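Sunday, October 4, 2026

Workshop notes, dye bench. Second go at the walnut bath, same fleece as last time (Stonlow, the coarse one). Neusa Bastos left me the husks in a bucket by the door. They have been soaking since she dropped them off and the smell is strong but not bad.

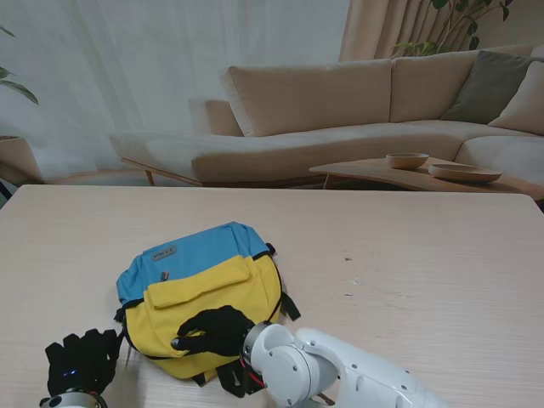
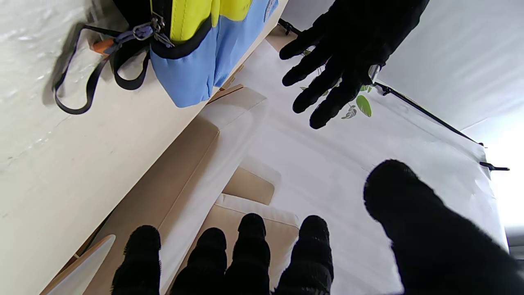

Strained the husks twice, first through the colander and then through old curtain net. The liquid came out very dark, darker than the January batch. Topped up with rainwater to cover. I had 121 g of yarn in small skeins, weighed dry, all tied in figure eights this time so they don't tangle like before.

No mordant on the first lot. Second lot had alum from the Lopes tub, left overnight. I want to know whether alum is worth bothering with for walnut. Neusa thinks not.

Heated slowly and held at 62 degrees. The ring is still bad at low settings - it clicks off, then overshoots - so I stood there with the thermometer and moved the pot on and off by hand. Held for 50 minutes, then turned off and left to cool with the yarn in. Lid half on.

Results so far, still damp:

- no mordant: mid brown, a bit patchy near the ties
- alum: warmer, slightly yellower, more even
- the one skein I dipped in iron after: nearly grey, feels harsh

Patchiness is my fault, ties too tight. Redo with looser ties, cotton string, not the nylon. The iron skein needs a proper rinse before I judge it. I probably left it in too long, I was answering the phone.

The Trivel scales are drifting again. They read 7 g with nothing on them after I moved them off the wet end of the bench. Zeroed and checked against the brass weights, fine after that, but anything weighed before lunch should be treated with suspicion. That includes the alum.

Exhaust bath is in the lidded bucket under the sink, labelled. Please don't tip it. There is plenty of colour left and I want to try it on the Skastovico linen, which never took much from the onion skins. Linen needs scouring first, soda and a long simmer.

To do: cut a strip from each skein for the window test, half under card. Write the tags before they dry and I forget which is which. Ask Neusa if there are any more husks coming, and if they can be picked greener.

Need more soda. Gloves too, mediums.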